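September, late, tea gone cold

Bad handwriting day so typing this one. Up at six, no milk, black coffee, out the door with one sleeve on.

Sorting day for the block sets. Whole morning of it. Đạt Hà rang before I'd got my coat off to say Diệp wants the order brought forward, all 87 sets, and could I "have a quick look" at what we've got. Quick look! There are tubs under the bench I haven't opened since spring. Said yes obviously. Always say yes.

Started with the long pieces. Reds and greens only, left the yellows for tomorrow, can't face the yellows. Rule for today, wrote it on my hand: plain straight ones stay, chipped corners go in the biscuit tin, anything sticky gets washed. Had to wash more than I'd like. Whoever put honey near the Rollix box, I will find you.

Chiction came in at ten with buns. (Chiction. Chiến. Leaving that in, he'll laugh.) He thinks the green is too dark next to the red and that children will want something brighter. I like the dark green. Looks grown up, like an old front door. We argued until the buns were gone and then he had to go to the post office, so I won.
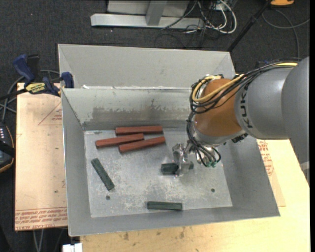
## Afternoon

Three reds and three greens in the big grey bin by then, all higgledy piggledy, and I liked them so much against the metal that I nearly rang Chiến to gloat. The reds are more of a brick colour really, brownish. They go. They do go!! Writing it down so I can show him.

Lunch was toast standing up. Then the paperwork, which I'd been hiding from. Order no. 2351 has the wrong address on it, still the old Zollusik one, and 611 is down as paid when I'm fairly sure it isnt. Rang Gratia, on hold, gave up, rang again, on hold, ate an apple. Left a message in the end. Sounded cross in it. Wasn't cross, just had apple in my mouth.

Back aches. The bench is too low, I've said it every year. Must ask Đạt about putting bricks under the legs, or those rubber feet his mum has on her bed.

Things for tomorrow before I forget:

- yellows (ugh)
- labels, the small ones
- ring Gratia, be nice
- more cloths, the blue one's had it
- cotton bags for the finished sets, check if 2 sizes or one

Chiến texted at teatime. "Still too dark." No kiss. Didn't answer, had my hands in the sink.

Bath now, then bed, and I am not thinking about yellow until I've had breakfast. Need milk.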